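Caderno da oficina -- têxteis, sala de triagem
2 de abril de 2026

Dia bom! Comecei pelas camisas de flanela do lote Gudetti, que andavam a olhar para mim desde a semana passada, e confesso que já não me apetecia parar para almoçar. A flanela é um material tão agradecido de arrumar: dobra-se bem, fica onde a pomos e não escorrega da pilha como as blusas de viscose (que continuam na caixa do fundo, à espera de coragem).

O lote entrou no registo com o número 501. A Milagros Galang passou a folha a limpo e acrescentou uma coluna para o estado dos botões, coisa que eu vinha a pedir há meses. Ficou ótima. Agora dá para ver num instante quais as peças que vão para a mesa de costura e quais seguem logo para o saco.

Dobra. Experimentei a versão da Genalyn: abotoar só o primeiro e o terceiro botão, virar de frente para baixo, mangas cruzadas nas costas, duas dobras e virar outra vez. A frente fica para cima, lê-se o padrão e o colarinho não apanha o peso das outras. Na dobra antiga (a que está no cartaz por cima do lava-mãos) as mangas ficavam sempre a fazer barriga de um lado. Gosto muito mais desta. Tirar o cartaz ou riscá-lo, antes que alguém aprenda pelo errado.

Sacos. Acabaram os opacos e abri os transparentes da Altel, os grandes. Largos de mais para uma camisa só, sobra plástico por todos os lados, mas que diferença faz ver o que está lá dentro sem abrir nada! Fazem imensos reflexos debaixo das lâmpadas da bancada, e mesmo assim o xadrez vê-se logo.

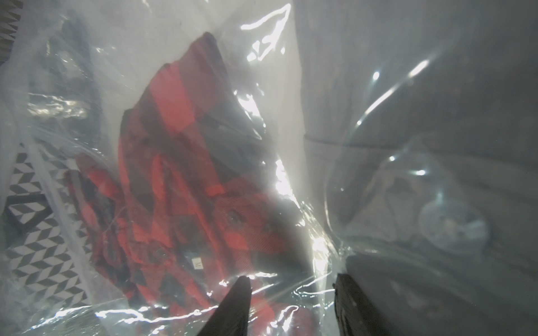

Flanela xadrez vermelho e preto, tamanho M, já no saco.

O xadrez grande é o meu preferido do lote todo, já o disse a toda a gente que entrou na sala. E a etiqueta do tamanho lida através do plástico é uma pequena maravilha -- poupa-nos escrever o tamanho por fora, que era a parte mais aborrecida do trabalho e onde nos enganávamos mais. Proposta para a próxima série: dobrar sempre de maneira a que o tamanho fique à vista. Nas peças em que estiver cosido noutro sítio, logo se vê, talvez um cartãozinho metido entre a camisa e o saco.

Com os sacos deste tamanho, convém alisar o plástico antes de empilhar. Passar a mão do meio para fora, duas vezes, e dobrar a boca do saco para trás. Fechei uma série com fita de papel e outra sem fita nenhuma, para comparar quando voltarmos a mexer nelas em maio. A série sem fita está na prateleira de baixo, marcada com um G a lápis.

Pesos: a balança pequena voltou a funcionar (pilhas novas, só isso). A camisa de homem que pesei como referência, do cesto de sobras, deu 600 g com o saco e o cabide; sem cabide não apontei, repetir. As prateleiras Grernen aguentam bem o empilhamento, mas pilhas de mais de 5 sacos começam a inclinar para a frente, o plástico desliza. Fico-me pelas 5 e ponho a seguinte ao lado.

Os tecidos estampados da Baluyot chegaram à tarde, com um dia de avanço! Ainda não os medi. A Genalyn Castillo quer ficar com os geométricos para forrar as caixas de amostras e eu acho uma ideia lindíssima, desde que sobre um bocado para a capa deste caderno.

Para amanhã:
-- caixa 51, ver se as flanelas de criança cabem nos sacos médios
-- pedir mais fita de papel, da larga
-- perguntar à Milagros onde guardou os botões avulsos
-- a viscose (sim, a viscose)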